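Re: [prop-kitchen] baskets for the January veg sorting table
From: Theophilus Fiadzo
Date: 4 December 2020
To: prop-kitchen list

Typing this between two other things so forgive the fragments. Answers to Aleksandra inline, then my own list at the bottom. 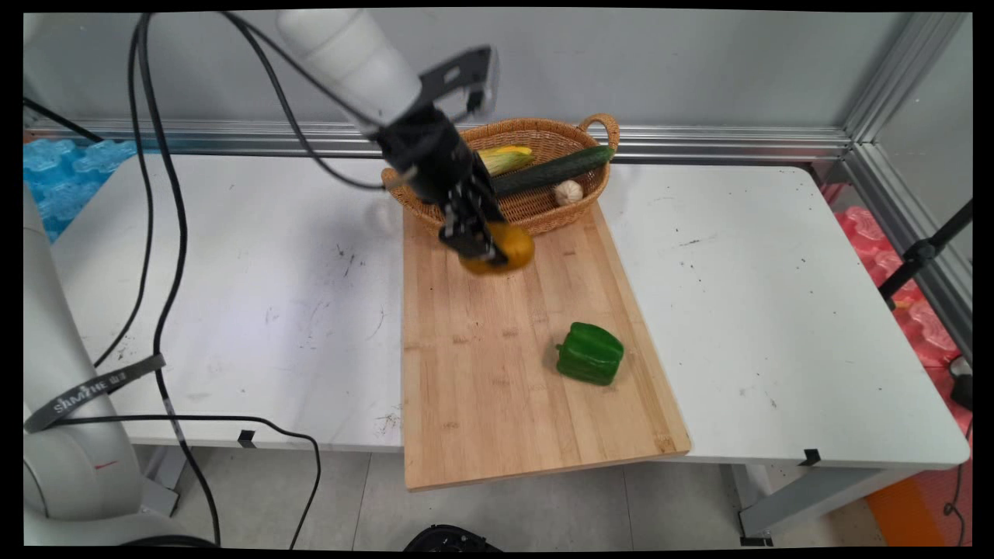 First off, yes, we go ahead in January, same table, same board. I talked to the people at Sithole this morning and they're fine with us keeping the corner until spring. So no hauling.

Aleksandra Grabowska wrote:
> Before I order anything. Do we want the oval wicker basket again or
> something with straight sides? The handle is pretty but I keep knocking
> it with my wrist when I go in for the garlic. Vultia has plain bins for
> a lot less and they stack.

Keep the wicker. I know, the handle. But the whole point of the activity is that it looks like somebody's kitchen and a plastic bin looks like a stock room. Turn the basket so the handle end is away from whoever is packing, big stuff goes in from the other end. Worked OK for me on Tuesday. If you still hate it after a week we can talk about Vultia, I'm not married to the thing.

> Also which vegetables. You wrote "the usual" and I don't know what
> that is, I wasn't here for the first round.

Sorry, fair. The usual:

corn, husk on, but peel a bit back so the yellow shows
cucumber, the long kind
garlic, a small white bulb, whole
green pepper, glossy, the rounder the better
something yellow and round, whatever you've got

Real ones or play ones both OK, just don't mix them in the same basket. People notice the weight right away and then they start talking about that and don't do the task.

> Does it matter what order they go in?

Long things first. Corn to one side, cucumber across the middle on the diagonal, or it sticks up and everything slides off it. Garlic after that, tucked down by the cucumber. Peppers and round stuff last, on top or wherever there's room. Last time we had people put the peppers in first and then try to wedge the cucumber under them, total mess. I'd put this on the instruction card but keep it short. "Long first, round last." Fine.

> The board. Are we sure about it? It's huge for a few vegetables.

It's big, yes. I like it big. You can lay everything out before you pack and see it all at once. Small board means half the veg rolls onto the table. Set it on the diagonal like we've been doing, it hangs over the front a little but it's heavy enough, just don't lean on the corner. Basket goes at the far edge. Wipe it down between groups pls, dry cloth for crumbs and then a damp one, and stand it up on its side overnight. Do not leave it flat in a puddle like the old one. RIP old one.

> Budget?

We have 3,099 left on the kitchen line. Which sounds like a lot but the shelving comes out of that and so does the Fludis invoice, whenever they get around to sending it. For baskets and produce I'd like to stay under 700 total through the end of spring. Should be easy if nobody buys the fancy linen liners again.

OK my own list, in no order:

1. The white table is looking pretty sad. Scratches and gray smudges all over, the left half worst. I tried dish soap, did nothing. Prudex sells a cream cleaner that a friend swears by, will pick one up and try it on the underside first. If it doesn't work we just put a cloth over it, or live with it. The scratches aren't going anywhere either way.

2. Please leave the black clips on the front edge of the table. Two separate people have taken them off to tidy up. I need them there.

3. Produce shopping. I can do the first week, Aleksandra can you take the second? Corn with husk might be hard to find by then so if you see some that looks decent grab a few extra and keep them in the fridge in a paper bag. Around 5 days is what I'd trust them for, after that the husk goes brown and stringy.

4. Anything that's still good at the end of the week goes home with whoever wants it. Soup, mostly, in my case. Peppers go fast so speak up.

5. Labels for the storage crates. I said I'd do them in October. I have not done them. Will do them this weekend, or somebody should yell at me.

Aleksandra, if you're ordering the second basket please get the same oval shape, a bit deeper if they have it. And tell me what shipping comes to before you hit the button.

Think thats everything. Got to run, the other meeting started ten minutes ago.

Theo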